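Setup and Upkeep of the Korkano Bench Cell
Student Project Report, September 2019
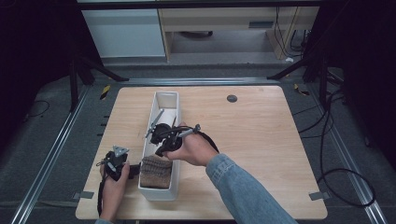 Figure 1. Hand-held grippers in use over the white bin at the bench cell.

1. Purpose

The Korkano cell is used by the Ritchie teaching laboratory to record manual picking tasks with a pair of hand-held grippers. This report covers the condition of the cell at handover, the maintenance carried out during the project, and the procedure recommended for the next group. The analysis of the recorded picks is submitted separately by Flora Menzies.

2. Layout

The work table stands within a framework of aluminum extrusion rails on the carpeted floor. A long, narrow bin is placed lengthwise on the tabletop, left of center, and the operator works from the front edge with one gripper in each hand. Gray tape tabs are fixed near the two front corners of the table. Short strips of yellow-and-black tape are fixed to the floor near the back corners. Dark curtains hang on both sides of the work area.

3. Condition at Handover

The cell had not been serviced since April. The right gripper closed unevenly, and one of its metal fingers reached the bin floor before the other. The left gripper lost its signal when the wrist was turned. The maintenance log contained 585 recorded cycles, with no entry for cleaning or for finger alignment.

4. Work Carried Out

The fingers of the right gripper were removed, cleaned and refitted against a flat plate. The offset at the tips was reduced to less than 1 mm. The left gripper's connector was found to have a cracked shell and was replaced with a Zanus part from laboratory stock. All rail joints were checked, and three loose bolts were tightened.

After this work the cell was run for 1,000 cycles. The log shows 9 stoppages, all traced to the recording software (Gromidska, student license). Neither gripper required further adjustment.

5. Recommended Procedure

Before each session, close both grippers fully and compare the finger tips. Check that the gripper cable runs freely over the back of the hand. Place the bin and confirm its position before starting a recording.

After every 585 cycles, clean the fingers, inspect both connectors and enter the result in the log. Worn tape should be replaced one piece at a time to keep the reference positions.

6. Open Items

Cable routing along the right side of the cell remains to be revised. A spare connector has been requested and had not been delivered when this report was submitted.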